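The owner of the toy stall at the Kusthorpe indoor market doesn't want her name in print. "My sister thinks I work in insurance," she says. She has sold plush out of a 6-foot booth for three years, and she packs every order on the bed in her spare room.

Why the bed? "It's the right height if you kneel, and it's wrong for everything else." The table she bought for the job is under the spring stock, where it has been since August.

Boxes come free from the grocery downstairs. She turned down a quote from Fletine for 408 printed mailers. "They were beautiful. I'd have had to sell a kidney, or nearly 435 puppies."

Her method is heavy things first, round things in the corners, and anything with a face goes in last, looking up. She has views on pompoms — they shed, they snag, they roll — and sells more of them than anything else. 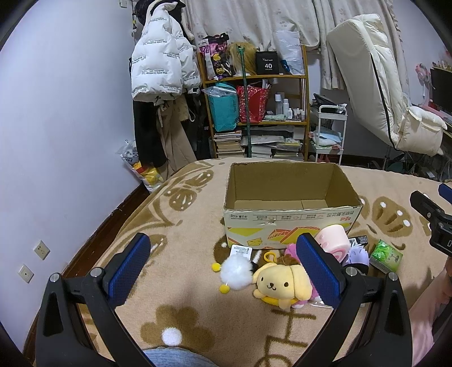

Customers at the Sabbagh coffee counter, next to the stall, mostly wanted to know why their toys arrive in food cartons, and one said hers had gone straight to the cat, box and all, with the plush kept as a sort of bonus.

"Cats are a third of my business," the owner says. She is thinking of charging for the cartons — "only the good ones" — and will be back in the booth on Saturday.

Recent stories
Komach bus stop moves across the street
Indoor market roof: what the leak cost
Where to get keys cut in Kusthorpe
Winter hours at the library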